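Feb 8, 2023

Thread on redoing the parts storage at our shop in Greltbridge. I said in October I would write this up and then we had the move, so it comes now.

The starting point was bad. Finished shells, half-finished shells and loose hardware all lived together on the yellow shelving, and the overflow went on the floor in whatever box was free.

New arrangement: black molded trays get the upper level, small parts get the lower level, and the big shells go in and out of white plastic bins at floor height. Cardboard down on the carpet first.

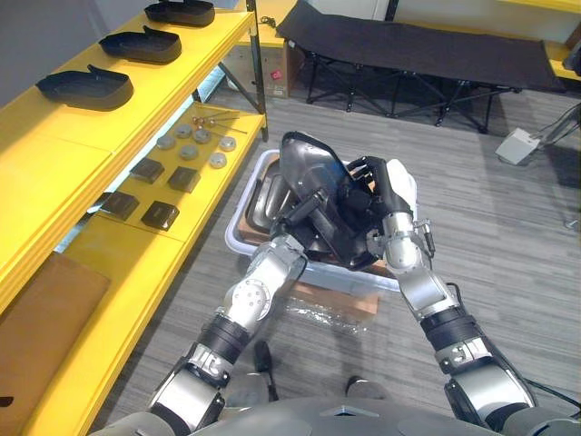
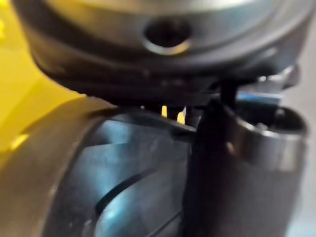

The bins are the shallow kind. We tried deep ones before and went back. With a deep bin you end up stacking shells, and the one you want is at the bottom.

Anything with a glossy inside face gets its own spot and something soft next to it. The gloss marks if you look at it wrong. A scuff on the outside can be sanded out, a scuff on the inside means the part goes back.

Cardboard liners: cut them from the boxes the bins came in. Cut them a little small. If they are tight they buckle in the middle and the parts rock.

I was asked in the last thread if foam would be better. We have used foam. It holds on to metal shavings and then you are rubbing shavings into the next part. Cardboard you throw out.

Clear plastic bags are still a problem. Every shell comes in one, the bag comes off, and the bag goes on the floor. I put a hook on the end of the shelving for them. It gets used on good days.

Labels. I bought a pack of 80 from Alcaraz, the stationery place two doors down, and used up most of it in one afternoon. Should have planned the wording before writing any.

First round I labeled by part name. That failed because we have two names for nearly everything - the one on the drawing and the one people say out loud. Poul asked me where the "scoops" were and I had a label that said "cover, lower, molded."

Second round has the drawing name in big letters and the spoken name in small letters under it. Poul Hauksdóttir wrote the small letters, so if you visit and wonder why one label just says "the annoying one," ask Poul.

The lower level took the longest. Small parts never have an obvious home. I started by sorting them by type and gave up. Now they are sorted by which job they belong to, and leftovers from a closed job go in a single tub at the end.

The tub gets gone through once a month. If I can't say what a thing is for, it goes on Poul's desk. If it is still on Poul's desk a month later, it goes out.

Job 3187 is the reason for all of this, by the way. That was the Votow order. We made the same set of brackets twice because the first set was sitting behind a stack of trays and everyone assumed it hadn't been made.

It didn't cost us the customer. It did cost a weekend.

Heavy metal pieces are kept apart from the molded ones now. I should have done that years ago. A machined edge will take a line out of a molded surface just from being slid past it.

They also sit with any bores and holes facing where you can see them. Before this I was picking up every piece and turning it over to find out which version I had.

On the color of the shelving, which I got three messages about: it was yellow when we bought it. It came from a garden center that was closing down. I would have taken any color at that price. It does make dark parts easy to spot, so I have no plans to paint it.

The back corner has a diagonal brace on it. Leave your braces on. I took one off an older unit to fit a longer tray and the whole thing leaned within a week.

Things I still don't like: the carpet. Small screws vanish into it. We are renting, and the landlord is fine with mats but does not want the carpet pulled up. Flat cardboard works for now. It slides a bit when you kneel on it.

I looked at the Lolluna floor tiles that a couple of you suggested. They look fine, but they click together on a hard floor and I am not convinced about them on carpet. If you have put them over carpet, tell me how the seams held up.

Someone will ask about a spreadsheet. There is one. It has the job, the shelf level and the date a thing went in. I fill it in at the end of the day and I miss some days. The labels matter more.

Rule we settled on for the floor: a bin can be down there while you are loading or unloading it. Otherwise it goes back on the rack by the door. I have tripped on enough of them.

If you are doing the same job, empty one level completely before you start on the next. I tried to do both levels together and spent half the time moving the same pile back and forth.

Next up is the cabinet with the sheet stock. That one has a door that won't shut, so I need to fix the hinge first. Will post when it's done, probably after the Votow reorder ships.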